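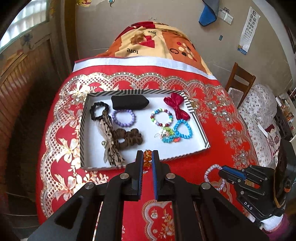 Griffiths ist eine Kanuschule mit Bootsverleih am Fluss in Worndale, und diese Seite ist die deutsche Fassung von unserer Vorstellung. Wir haben sie geschrieben, weil viele Gäste aus Deutschland, Österreich und der Schweiz zu uns kommen und uns vor der Reise immer ähnliche Fragen schicken. Die meisten Fragen betreffen Kleinigkeiten: was man anzieht, wo das Auto steht, ob der Hund mitfahren darf. Auch nach dem Schmuck wird oft gefragt. Am Handgelenk soll beim Paddeln nichts sein, denn ein Perlenarmband, ob orange und durchscheinend oder rosa und weiß, bleibt leicht am Ärmel der Schwimmweste hängen. Für solche Dinge gibt es die flache Schale mit den schwarz-weiß gestreiften Rändern, in der man auch einen schwarzen Haargummi aus Stoff findet. Wer lange Haare hat, bindet sie bitte vor dem Einsteigen zusammen.

Wer wir sind

Wir sind ein kleiner Betrieb. Im Sommer unterrichten wir jeden Tag, im Frühling und im Herbst nach Vereinbarung. Im Dezember bleibt die Schule ganz geschlossen, und wir reparieren in dieser Zeit die Boote. Angefangen haben wir als reiner Verleih. Man konnte ein Boot und ein Paddel bekommen, dazu eine Karte auf Papier, und am Abend kam man zurück und war nass und meistens zufrieden. Mit der Zeit haben wir bemerkt, dass viele Gäste zwar ein Boot wollten, aber nicht wussten, wie man es geradeaus fährt. Sie fuhren von einem Ufer zum anderen und waren nach einer Stunde müde. So ist der erste Kurs entstanden, ein einziger Vormittag im ruhigen Wasser oberhalb von der Brücke. Diesen Kurs geben wir bis heute, und er hat sich nur wenig verändert.

Heute haben wir 17 offene Kanadier für zwei oder drei Personen und eine Anzahl von kürzeren Booten für Kinder. Alle Boote werden von uns selbst gepflegt. Wir kaufen selten neue. Ein guter Kanadier hält lange, wenn er im Schatten liegt und wenn man ihn nicht über den Kies zieht. Bitte tragen Sie das Boot immer zu zweit. Darum bitten wir jeden Gast, auch wenn er schon viele Jahre paddelt.

Der Fluss

Der Fluss bei Worndale ist für Anfänger sehr freundlich. Er ist breit, er hat im Sommer wenig Strömung, und an vielen Stellen kann man im Wasser stehen. Unterhalb von Worndale wird er etwas schneller, und es kommen zwei Kurven, in denen man das Steuern wirklich braucht. Danach liegt links eine lange Wiese, wo man aussteigen und essen darf. Der Bauer hat nichts dagegen, solange das Tor geschlossen bleibt und keine Feuerstelle gemacht wird.

Das Ende unserer üblichen Tagestour ist Usgate. Dort gibt es eine alte Anlegestelle aus Stein, und 900 Meter weiter kommt das Wehr. Das Wehr darf man auf keinen Fall befahren. Wir sagen das in jedem Kurs und wir sagen es hier noch einmal, denn von oben sieht es harmlos aus. Vor der Anlegestelle steht am rechten Ufer eine gelbe Tafel. Wenn Sie die gelbe Tafel sehen, halten Sie sich bitte rechts und bleiben Sie rechts, bis Sie ausgestiegen sind.

Von Usgate bringen wir Sie und das Boot mit dem Anhänger zurück. Die Rückfahrt ist im Preis schon enthalten. Sie rufen uns an, wenn Sie angekommen sind, und dann dauert es etwas. An warmen Tagen warten manchmal mehrere Gruppen, und wir nehmen zuerst die Familien mit kleinen Kindern mit. Neben der Anlegestelle ist ein Kiosk, der Tee und belegte Brote verkauft. Leider hat er keine festen Öffnungszeiten.

Unsere Kurse

Der Grundkurs dauert einen Vormittag. Man lernt, wie man einsteigt, wie man das Paddel hält, wie man vorwärts und rückwärts fährt und wie man anhält. Das Anhalten wird von den meisten unterschätzt. Am Ende vom Kurs kippen wir ein Boot um, und wer möchte, kann mitmachen. Niemand muss. Wer aber später die Strecke bis Usgate alleine fahren will, sollte einmal mit Schwimmweste im Wasser gewesen sein und wissen, wie sich das anfühlt.

Der Aufbaukurs geht über zwei Tage. Hier üben wir das Steuern in der Strömung und das Fahren durch die zwei Kurven, und wir sprechen auch über das Wetter. Der Wind ist auf unserem Fluss oft ein größeres Problem als das Wasser. Am Nachmittag kommt er meistens von vorne, und ein leichtes Boot mit nur einer Person dreht sich dann sehr gerne. Wir zeigen, wie man das Gepäck verteilt und wo man sich hinsetzt, damit der Bug nicht zu hoch steht.

Für Schulen haben wir ein eigenes Programm, das Pondari heißt. Der Name bedeutet nichts Besonderes. Er stand auf dem ersten Kinderboot, das wir gebraucht gekauft haben, und die Kinder haben ihn einfach behalten. Bei Pondari verbringt eine Klasse einen ganzen Tag am Wasser. Eine Hälfte paddelt, die andere Hälfte untersucht am Ufer, was unter den Steinen lebt, und nach dem Mittagessen wird getauscht. Die Lehrerinnen und Lehrer bekommen von uns vorher ein Heft mit dem Ablauf, den Regeln und einer Packliste. Das Heft gibt es leider noch nicht auf Deutsch – wir arbeiten daran, aber es geht langsam.

In diesem Sommer hat ein Schulfest bei uns am Ufer stattgefunden, mit 100 Kindern und fast ebenso vielen Regenschirmen. Gepaddelt wurde trotzdem. Die Boote waren am Abend voll mit Gras und Brotkrümeln, und wir hatten noch lange Handtücher zum Abholen da. Eines mit einem Walfisch darauf hängt noch immer im Bootshaus.

Wie wir unterrichten

Wir unterrichten in kleinen Gruppen, und wir gehen nicht aufs Wasser, wenn wir ein schlechtes Gefühl haben. Das kann bedeuten, dass ein Kurs am gleichen Morgen abgesagt wird. Wir wissen, dass dies für Gäste mit einer langen Anreise ärgerlich ist. Sie können dann einen anderen Termin wählen oder das Geld zurückbekommen, und Sie müssen dafür keinen Grund angeben.

Der Unterricht ist auf Englisch. Im Sommer ist meistens jemand da, der Deutsch spricht, aber wir können es nicht für jeden Tag versprechen. Bitte schreiben Sie bei der Anmeldung dazu, wenn es für Sie wichtig ist. Für Kinder haben wir die wichtigsten Wörter auf eine Karte gedruckt, mit kleinen Zeichnungen: rechts, links, stopp, festhalten. Wir haben festgestellt, dass auch die Eltern gerne auf diese Karte schauen.

Schwimmen muss jeder können, der in ein Boot steigt. Bei Kindern fragen wir nach und lassen es uns auch einmal zeigen. Eine Schwimmweste trägt jeder, auch der Lehrer und auch der beste Schwimmer. Hunde dürfen mit, wenn sie ruhig sitzen können, und für kleinere Hunde haben wir eine eigene Weste. Für große Hunde müssen Sie bitte selbst eine mitbringen.

Was Sie mitbringen sollten

Bitte ziehen Sie Schuhe an, die nass werden dürfen und die am Fuß bleiben. Sandalen ohne Riemen hinten sind nicht geeignet. Dazu brauchen Sie etwas gegen die Sonne, etwas zu trinken und trockene Kleidung für danach. Eine Brille sollte man mit einem Band sichern. Wasserdichte Säcke bekommen Sie von uns, ebenso Paddel und Westen. Die Autoschlüssel geben Sie am besten im Büro ab, denn der Fluss hat schon viele Schlüssel behalten.

Parken kann man hinter dem Bootshaus kostenlos. Der Weg dorthin ist schmal, und in der Mitte ist ein tiefes Loch, das wir jedes Jahr füllen und das jedes Jahr wiederkommt. Fahren Sie langsam. Mit einem Wohnmobil parken Sie bitte an der Straße.

Der Fluss und wir

Wir leben von diesem Fluss und möchten, dass er in einem guten Zustand bleibt. Im Frühling fahren wir deshalb nicht an die Kiesbank in der zweiten Kurve, weil dort Vögel brüten. Zweimal im Jahr fahren wir die Strecke ab und sammeln den Müll. Jeder kann daran teilnehmen, die Boote sind an diesen Tagen umsonst, und am Ende gibt es Suppe. Beim letzten Mal haben wir unter anderem einen Gartenstuhl, ein Verkehrsschild und sehr viele Flaschen gefunden.

Von den Einnahmen des vergangenen Jahres haben wir 2.000 Pfund in eine neue Treppe am Einstieg gesteckt. Die alte war bei niedrigem Wasser zu kurz, und man musste den letzten Schritt springen. Die neue Treppe hat ein Geländer auf beiden Seiten. Für Gäste, die schlecht zu Fuß sind, gibt es außerdem die flache Stelle neben dem Bootshaus, und wir helfen dort gerne beim Einsteigen. Mit dem Rollstuhl kommt man bis an das Wasser, aber der Weg ist aus Gras und nach Regen weich. Rufen Sie uns in diesem Fall am besten vorher an.

Kontakt und Anmeldung

Am einfachsten melden Sie sich mit dem Formular auf der Seite »Kurse und Verleih« an. Sie bekommen eine Bestätigung von uns, geschrieben von einem Menschen, deshalb kann es einen Tag dauern. In der Saison sind wir vormittags am Telefon zu erreichen. Nachmittags sind wir meistens auf dem Wasser, und dort nehmen wir kein Telefon mit.

Wenn Sie auf dieser Seite einen Fehler im Deutschen finden, schreiben Sie uns bitte. Wir verbessern ihn gerne.

Letzte Änderung dieser Seite: 4. September 2024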